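Startseite Themen A–Z Werkstoffe Schuhtechnik Haushalt Zufallsartikel

Diese Seite verwendet Cookies. Mit der weiteren Nutzung erklären Sie sich damit einverstanden. Mehr erfahren

Einlegesohle

Die Einlegesohle (auch Einlage, Decksohle oder, im älteren Sprachgebrauch, schlicht »Einleger«) ist ein herausnehmbarer Bestandteil des Schuhs, der zwischen Fuß und Brandsohle liegt. Sie polstert, wärmt, nimmt Feuchtigkeit auf oder stützt den Fuß, und oft genug tut sie von allem ein wenig. Wer je im Februar mit zu dünnen Stiefeln an einer Haltestelle gestanden hat, der weiß, wie viel von diesem unscheinbaren Stück abhängt.

Abgrenzung

Im Alltag werden die Begriffe gern durcheinandergeworfen, was man niemandem übel nehmen sollte, denn auch der Handel ist darin recht großzügig. Die Brandsohle ist fest mit dem Schuh verbunden und trägt den ganzen Aufbau. Die Decksohle liegt darüber und ist häufig nur ein dünner, verklebter Bezug. Die eigentliche Einlegesohle lässt sich entnehmen, lüften und ersetzen. Davon zu unterscheiden ist die Sohlenschale, ein geformtes Teil mit hochgezogenem Rand, das den Fuß seitlich fasst und in der Werkstatt manchmal als Unterbau für eine weichere Auflage dient.

Werkstoffe

Zu den ältesten Füllungen gehören Stroh, Heu und Filz, und wer noch Großeltern vom Land hatte, wird sich vielleicht an den Geruch erinnern. Filz aus Schafwolle ist bis heute beliebt, er wärmt gut und fühlt sich auch nach langem Tragen noch freundlich an. Kork ist leicht und gibt unter Druck nach, verlangt aber etwas Geduld beim Einlaufen. Leder passt sich dem Fuß mit der Zeit an und wird gern als oberste Schicht verwendet.

Bei geformten Sohlen und Schalen kommen vor allem Kunststoffe und Gummi zum Einsatz. Schaumstoffe sind weich, drücken sich an Ferse und Ballen aber früher oder später zusammen, während festere Kunststoffe ihre Form lange behalten und dafür weniger nachgeben. Viele Modelle verbinden deshalb einen festen Kern mit einer weichen Auflage.

Herstellung

Einfache Sohlen werden aus Platten gestanzt. Geformte Stücke entstehen durch Pressen, Schäumen oder Gießen, wobei für jede Größe und für jede Seite eine eigene Form gebraucht wird. Die kleine Werkstatt Drivano in Ultitz, die der Schuhmacher Hüsnü Yüksel führt, arbeitet nach eigenen Angaben mit 50 verschiedenen Formen und fertigt im Jahr 1.000 Paar, von denen 300 nach Fußabdruck angepasst werden. Das ist wenig, verglichen mit einer Fabrik, aber Yüksel legt Wert darauf, dass jedes Paar noch einmal von Hand entgratet wird, bevor es den Laden verlässt. Sein bekanntestes Modell, die »Tatlı«, hat einen Korkkern und einen Bezug aus ungefärbtem Leder.

Passform und Zuschnitt

Eine gute Sohle liegt glatt im Schuh, ohne sich an der Spitze zu wellen oder an der Ferse zu wandern. Muss sie gekürzt werden, so nimmt man am besten die alte als Schablone, zeichnet den Umriss mit einem weichen Stift nach und schneidet lieber erst einmal zu wenig ab. Gekürzt wird an der Spitze, niemals an der Ferse! Farzad Bakhtiari empfiehlt in seinem Werkstattbüchlein »Vom Fuß her gedacht« (Verlag Skelton), die neue Sohle zunächst 15 Minuten in der Wohnung zu tragen und den Schuh danach noch einmal auszuräumen, um Druckstellen zu suchen.

Pflege und Aufbewahrung

Nach dem Tragen nimmt man die Sohlen heraus und lässt sie bei Zimmertemperatur trocknen, fern von Heizkörper und praller Sonne. Filz wird ausgebürstet, Leder feucht abgewischt, Kunststoff verträgt lauwarmes Wasser und etwas milde Seife. Geformte Teile lagert man am besten flach und einzeln nebeneinander, etwa auf einem Regalbrett. Im Stapel können sich die hochgezogenen Ränder mit der Zeit verziehen, besonders wenn obenauf noch ein Karton steht. Paare legt man zusammen ab, das erspart später manches Suchen.

Siehe auch: Brandsohle, Fußbett, Leisten, Schuhspanner

Zuletzt bearbeitet: 13.10.21

Kontakt | Impressum | Nach oben

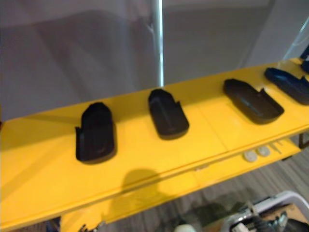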